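Werkstattbuch Textilpflege, Standort Jokow
14. Feb. 2020

Thema: Vergrauung bei weißer Bettwäsche, Kalkseife, Versuche mit Spülgängen
Charge 3536, Fortsetzung vom Oktober

Stand bisher: Die weißen Laken aus der Charge 3536 werden seit dem Herbst nach jeder Wäsche ein wenig stumpfer. Neben einem ungewaschenen Rückstellmuster gehalten sieht man es sofort, allein betrachtet fällt es kaum auf. Der Griff ist in der Mitte normal, an den Säumen eher steif und etwas wachsig. Geruch beim Bügeln leicht ranzig, vor allem an den Kopfenden. Im Oktober hatte ich das noch auf Hautfett geschoben und einfach mehr Waschmittel vorgeschlagen. Das war falsch oder jedenfalls unvollständig, siehe unten.

Material: reine Baumwolle, Leinwandbindung, Lieferung von Trorkbridge. Laut Lieferschein ohne optischen Aufheller. Unter der UV-Lampe leuchtet das Rückstellmuster auch wirklich nicht, die gewaschenen Stücke dagegen schwach bläulich und fleckig. Der Aufheller kommt also aus unserem Waschmittel und zieht ungleich auf. Wo die Faser belegt ist, zieht er schlechter. Das passt zum Verdacht auf Ablagerungen.

Vorversuch Essig: Vom Saum eines Lakens ein Streifen abgeschnitten, in warme verdünnte Essigessenz gelegt, mit dem Glasstab bewegt. Die Flüssigkeit wird nach kurzer Zeit milchig, oben bildet sich ein dünner fettiger Film. Beim Rückstellmuster bleibt sie klar. Für mich reicht das als Hinweis auf Kalkseife: Die Säure setzt die Fettsäuren frei, und die schwimmen dann auf. Eine richtige Analyse ist das natürlich nicht. Falls jemand mehr wissen will, liegen im Schrank noch zwei Streifen in der Papiertüte, beschriftet.

Woher die Seife kommt: Wir haben im Sommer von dem Vollwaschmittel auf das seifenhaltige Pulver Wumbei umgestellt. Unser Wasser ist hart. Auf der Packung wird bei hartem Wasser ein separater Enthärter empfohlen, und den haben wir nie zugegeben. Ich habe im Bestellbuch nachgesehen, er wurde auch nie bestellt. Dazu kommt, dass die große Maschine mit recht wenig Wasser spült. Alles, was sich in der Lauge bildet, bleibt zum Teil im Gewebe hängen und wird beim Mangeln schön eingebügelt.

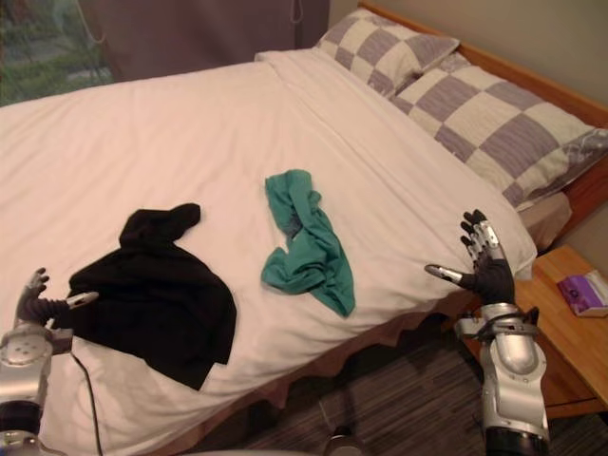

Die Dosierung muss man nach Wasserhärte und Füllung festlegen, nicht nach Augenmaß. Bei uns wurde mit dem Becher dosiert, der noch vom alten Waschmittel stammt. Der hat andere Markierungen. Ich habe ihn heute aus dem Waschraum genommen und den neuen hingestellt. Bitte den alten nicht zurückholen, er steht jetzt bei den Farbtöpfen und ist mit Krapp in Berührung gekommen.

Versuchsreihe Spülen

Aus einem stark vergrauten Laken habe ich 4 gleich große Stücke geschnitten, gekettelt und mit Wäschetinte gekennzeichnet. Alle liefen im Kochwaschgang ohne Vorwäsche, jeweils mit Ballastwäsche aus alten Handtüchern, damit die Trommel normal gefüllt ist.

Stück A: Wumbei wie bisher, kein Enthärter, normales Spülen.
Stück B: Wumbei wie bisher, Enthärter nach Packung.
Stück C: Wumbei wie bisher, kein Enthärter, ein zusätzlicher Spülgang.
Stück D: zuerst Säurebad mit Zitronensäure, kalt angesetzt, danach Wäsche mit Enthärter.

Jedes Stück wurde 7 Mal gewaschen, dazwischen auf der Leine getrocknet und nicht gebügelt. Verglichen habe ich am Nordfenster gegen das Rückstellmuster, immer auf dem grauen Karton, nie auf der Tischplatte. Die Tischplatte ist zu gelb und verfälscht alles.

Ergebnis A: weiter vergraut, der Griff wird steifer. Essigprobe stark milchig. Keine Überraschung.

Ergebnis B: bleibt ungefähr auf dem Ausgangsstand. Es kommt wohl nichts Neues dazu, aber was im Gewebe sitzt, geht auch nicht heraus. Essigprobe milchig, etwas schwächer als bei A.

Ergebnis C: etwas besserer Griff als A, im Farbton kaum Unterschied. Der zusätzliche Spülgang läuft mit demselben harten Wasser, und solange noch Seife in der Wäsche ist, bildet sich beim Spülen gerade wieder Kalkseife. Hätte man vorher wissen können. Als alleinige Maßnahme lohnt es nicht, zumal der Wasserverbrauch steigt.

Ergebnis D: deutlich heller, Griff fast wie neu. Nach dem Säurebad stand auf dem Wasser eine graue Schicht, die beim Ablassen am Bottichrand kleben blieb. Der Bottich ließ sich mit heißem Wasser und Soda reinigen. Essigprobe nach der letzten Wäsche nur noch ganz leicht trüb. Einen Schönheitsfehler gibt es: Am Rand von Stück D ist die Wäschetinte verlaufen. Vermutlich Säure plus zu kurze Trocknung der Tinte. Die Kennzeichnung künftig einsticken.

Zur Zitronensäure: nur kalt oder lauwarm verwenden. In heißem, hartem Wasser fällt Calciumcitrat aus, das setzt sich dann selbst als heller Belag ab. Beim ersten Ansatz zu Stück D war mir das Wasser zu warm geraten, am Boden lag ein feiner weißer Satz. Ansatz verworfen und neu gemacht. Essigsäure hätte das Problem nicht, greift aber die Dichtungen der älteren Maschine an und riecht im ganzen Flur. Säure und chlorhaltige Bleiche kommen nie zusammen in einen Bottich, auch nicht nacheinander ohne gründliches Spülen. Der Kanister mit der Bleiche steht ab jetzt im unteren Fach, die Säure oben rechts.

Schrumpf

Nebenbei mitgemessen, weil die Stücke ohnehin da waren. Markierungen mit rotem Garn in Kette und Schuss gesetzt, vor und nach der Reihe bei gleicher Raumluft gemessen, ohne Zug ausgelegt. Alle Stücke sind in Kettrichtung stärker eingelaufen als im Schuss. Zwischen A und D sehe ich keinen Unterschied, der über meine Messgenauigkeit hinausgeht. Das Säurebad schadet in dieser Hinsicht also nicht erkennbar. Ob es die Reißfestigkeit mindert, kann ich hier nicht prüfen, dafür müssten Streifen nach Daltthorpe ins Prüflabor. Ich würde das erst tun, wenn wir die Behandlung auf den ganzen Bestand ausdehnen. Wichtig ist auf jeden Fall, die Säure vollständig auszuspülen, bevor gemangelt wird. Säurereste und Hitze zusammen machen Baumwolle mürbe.

Farbige Teile

Die Frage kam auf, ob man die bunten Bezüge gleich mitbehandeln kann. Bei den fabrikgefärbten vermutlich ja, vorher aber an einer Innennaht testen. Bei unseren eigenen Pflanzenfärbungen auf keinen Fall. Krapp kippt im Sauren ins Orange, Blauholz wird rötlich, und bei den eisengebeizten Grautönen löst die Zitronensäure das Eisen heraus. Ein Probelappen mit Galläpfeln und Eisen war nach kurzem Eintauchen nur noch beige. Liegt eingeklebt auf der Rückseite dieser Seite.

Ein Teil der Bezüge hat Knöpfe aus Perlmutt. Die vertragen gar keine Säure, sie werden matt und rau. Entweder abtrennen oder diese Bezüge nur mit Enthärter waschen und den Grauton hinnehmen. Steinnussknöpfe habe ich nicht getestet.

Bestand

In der Bestandsliste stehen 41 Laken aus der Charge. Die Liste ist vom Herbst und müsste vor der Behandlung abgeglichen werden, ein zerschnittenes ist jetzt abzuziehen. Laken mit dünn gewordener Mitte aussortieren und nicht mehr säuern, die lassen sich noch zu Kissenbezügen oder Mangeltüchern verarbeiten. Wer Seiten auf Mitte näht: bitte Kappnaht, die Zickzackversion vom letzten Mal scheuert.

Vorgehen ab jetzt

Enthärter bestellen und bei jeder weißen Wäsche zugeben, Menge nach Packung für hartes Wasser. Die Tabelle klebe ich innen an die Tür des Waschmittelschranks.

Maschine nur so voll machen, dass man oben noch eine Hand hineinbekommt. Zuletzt war sie oft gestopft, dann spült sie noch schlechter.

Weiße Laken einmalig ins Säurebad, kalt, in kleinen Partien. Jede Partie ganz untergetaucht halten und mehrmals wenden, sonst gibt es Ränder. Den Film vor dem Herausnehmen abschöpfen oder überlaufen lassen, sonst zieht man die Wäsche wieder durch den Schmutz. Handschuhe und Brille.

Weichspüler ganz weglassen. Er überdeckt den steifen Griff eine Weile, legt aber noch eine Schicht auf die Faser, und die Laken nehmen schlechter Feuchtigkeit auf. Wassertropfen auf dem unbehandelten Rückstellmuster: zieht ein, wenn auch langsam, vermutlich Rest von der Ausrüstung. Auf Stück A: bleibt stehen und rollt fast ab. Auf D: zieht sofort ein.

Offen

Ob sich der ranzige Geruch mit dem Säurebad erledigt, ist noch nicht sicher. Stück D roch frisch gewaschen neutral, das sagt nach so kurzer Zeit wenig. Ich lasse es mit einem Streifen von A getrennt in zwei Schraubgläsern am Heizungsrohr stehen und rieche in einigen Wochen wieder hinein.

Bei Trorkbridge anfragen, womit die Ware ausgerüstet war und ob bei der Nachbestellung wieder dieselbe Qualität kommt.

Wasserhärte selbst messen. Die Teststreifen in der Schublade sind abgelaufen, neue stehen auf der Bestellliste unter dem Nähgarn.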